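Wolton Robot Diary
Posts by Lizelle Kruger
4 Jun 2019

1/ OK, a bunch of you asked what I've been doing all month, so, a thread. I'm teaching a robot to tidy up by doing the tidying myself, over and over, with a gripper in my hand. Glamorous! My back has opinions.

2/ The task for this round is picking up light, crumply stuff. Plastic bags, wrappers, paper, cloth. The program we train is called Sani and it is very good at blocks and very bad at bags — it grabs them like they're blocks.

3/ So I hold the tool, squeeze, lift, carry, let go. Then I put the thing back and do it again from a different side. My goal for this batch is 300 good ones.
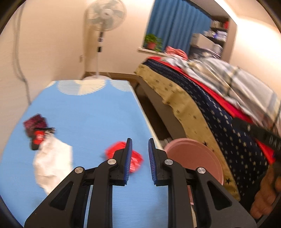

4/ Why not just drive the real arm by remote control? Doing it with a hand-held tool is quicker for me, and I can take it into any bedroom or kitchen without hauling an arm along.

5/ We did try remote control first, on the Dralel arm in the Wolton lab. I got 134 tries out of it before I begged for something else. There's a lag, tiny, but you start moving like you're underwater and then the robot learns to move like it's underwater too.

6/ Biggest lesson so far: slow down before you close the fingers. When I do it my normal way I sort of swoop in and pinch all at once (years of picking up after kids). Sani copied the swoop. Sani is not ready for the swoop. 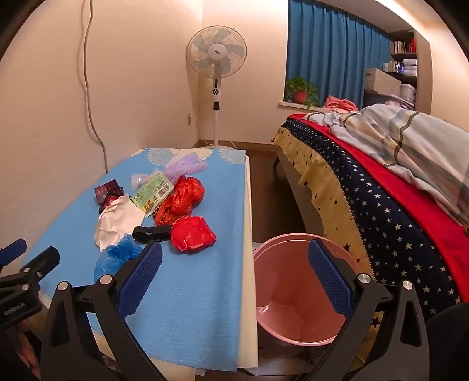
7/ Second lesson, don't fix your mistakes in a panic. If a bag slips, I open up, back off a little, and come in again at the same speed. Those retries are worth keeping! The first version had only ever seen perfect grabs, so when it missed one it just stood there holding air.

8/ Thin plastic is the worst, by the way. Go in flat and you push it along. Go in from the top with the fingers wide and you get a nice fold to grab. I change the angle on purpose so it doesn't learn one trick and stop there.

9/ Someone asked if I label everything by hand. I mark the start and the end, plus a yes or no for whether the grab held, and a little script named Raltedent sorts out the rest. It crashes if I put a space in a file name — ask me how I know.

10/ Running total across all the tasks is 852. We want 2000 before we train the next version, so there are a lot more bags in my future.

11/ Going to make tea and then start on socks. If you've taught an arm to handle anything floppy, tell me how you held your wrist, mine is killing me.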